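Chapter 8
Reading the Historical Novel
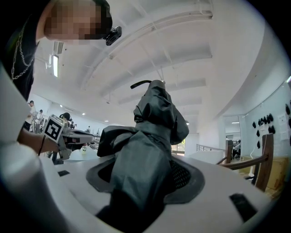
Figure 8.1 A hand-held gripper with a square black-and-white marker mounted on top.

Open a good historical novel and within a page or two you are somewhere else entirely, smelling coal smoke and worrying about the price of bread. It's a marvellous trick, and in this chapter we get to pull it apart and see how it's done!

Our main text is The Salt Ledger, set in the harbour town of Evuvholm over a single winter. The Rinaldi family have run the chandlery there for 23 years when a rival house, Burkon, opens across the square. From that one change of neighbour the author builds feuds, a courtship and a truly glorious court case.

As you read, keep an eye on the small stuff: the colour of a ribbon, a word that has since dropped out of use, who is allowed to sit by the fire. Period detail does an enormous amount of work (more than the battles, often), and you'll learn to spot when it is telling you about character.

Before you begin
Read the first 20 pages in one sitting. Jot down every object that places you in the past, then bring your list to Section 8.1, where we meet the Rinaldis at breakfast.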